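Grosora – a little log of what my clothes go through

Hi! Grosora is a plain CSV of my own laundry and mending notes. I started it because I kept buying shirts, wearing them out and never knowing which ones had been worth the money. Now I write it down. It's a small thing, but a few people asked for the file, so it lives in the open now.

What's in it

Each row is one garment on one wash day. The columns are garment_id, color, fabric, wash_temp, dried_how, worn_since_last and notes. The fabric column comes straight off the care label, and if the label is gone I put "unknown" and move on. Colors are whatever I'd call them out loud (so teal is teal, even if the shop said "lagoon"). 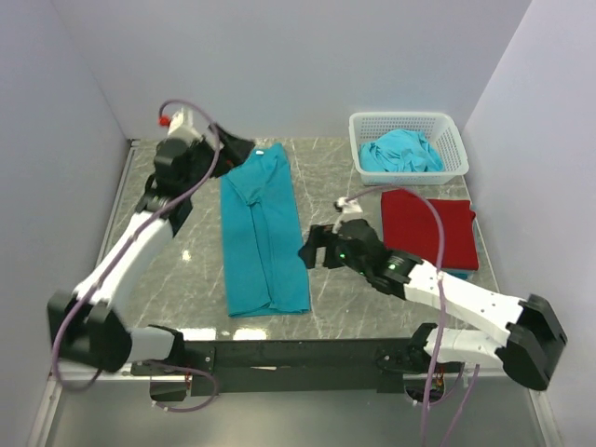
Teal shirt, folded red cloth, white basket.

The dried_how column has 3 values: line, rack and machine. Please don't read too much into "machine" before version 2 – I was using the shared dryer at Umley back then and it only had one setting, which was scorching. I've left those rows in with a flag called old_dryer.

Pilling and fading are scored from 0 to 7. Yes, 7 is a weird top score. I drew the scale on the back of an envelope and ran out of envelope!
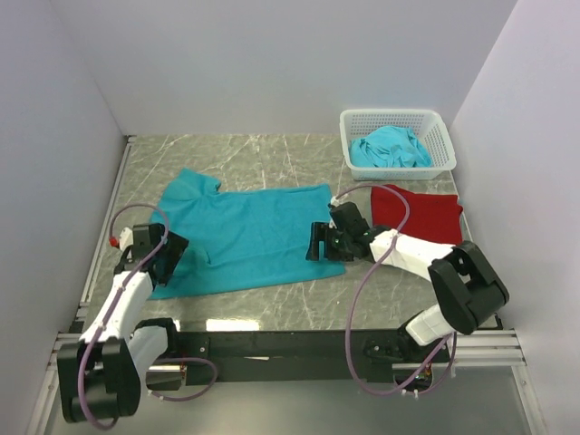
Scores are always given by daylight, before ironing, and I try not to peek at the last one. Florian Deschamps rescored 100 rows for me and was a good bit harsher on collars than I am, so his numbers sit in their own column, score_fd. Use whichever you like, just don't average them.

Known problems

Socks are a mess. Pairs get split up and the ids drift, so I'd skip them. Anything bought at Clultska has no price, I lost the receipts.

License

Do what you want with it, a link back is nice. Last updated 15 September 2023.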